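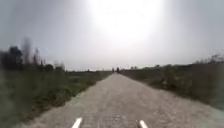
Allar 2 path-following software released for outdoor robots

Ballberg, 19 November 2018 - Turunen is very happy to announce the second release of Allar, its navigation software for small ground robots that work out of doors. Allar takes the view from a forward-facing camera, works out which part of the ground can be driven on, and plans a steady course along it, even where there are no kerbs or painted lines to go by.

The new release has been in the making since August, and a good deal of that time went on gravel tracks, where grass creeps in at the sides and a low sun can wash out half the sky. The team gathered 2,409 short recordings and used them to retrain the part of the software that tells path from verge.

"We had grown rather fond of our old edge finder, but it did like a nice crisp edge, and country paths are seldom so obliging," said Ritva Laitinen, who leads perception work at Turunen. "Allar 2 looks at the whole width of the path and keeps a note of how sure it is. When it is less sure, it slows down - and I think most of us would do the same."

The planner has been rewritten too. It now refreshes its route 11 times a second and can be tuned from one settings page, which early users at Brokow asked for more than once (and quite rightly!).

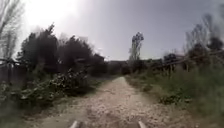 Does Allar 2 need a map before it can be used on a new path?

It can start without one. The operator gives a heading and a distance, and the software follows the path it finds. A map can be added later for sites with many turnings.

Allar 2 is free to everyone with a current licence, and the update takes up 485 megabytes. Clotilde Pons and Kyung-tae Ryu of the support team will be glad to help anyone moving their settings across from the first release, and would love to hear how it gets on.

Press contact: Ville Ojala, Turunen, Ballberg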